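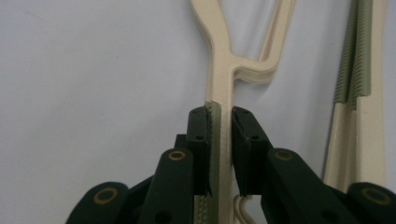 A beige hanger against a pale wall, with its strip of olive green.

My mother-in-law kept her hangers the way other people keep the good silver, and for years I thought she was a little bit nuts. Then we moved, in August, and I opened a closet 7 feet wide and found I owned every kind of hanger known to the dry cleaning trade -- wire ones, fat wooden ones, a pink padded thing from Lord knows where -- and not one of my blouses was hanging at the same height as its neighbor.

So I called Laiba Naqvi, who has been sorting out other people's closets for 20 years and who talks about hangers with real tenderness. She likes them slim and she likes them all one color, and beige is her favorite (it lets the clothes do the talking, she told me, and it's kind to a dim closet). She wants a bit of grip, too, so a silky top stays where you put it.

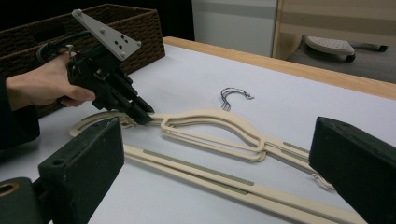 Before a single shirt goes back on the rod, Laiba lays the hangers flat on a table and stacks them with the shoulders lined up. It's a soothing job, I have to say! You find the bent ones right away, and you get to decide, with a cup of tea going cold beside you, whether you really need that many. I kept 23. My husband was allowed a few more for his work shirts, and we're still discussing the pink one.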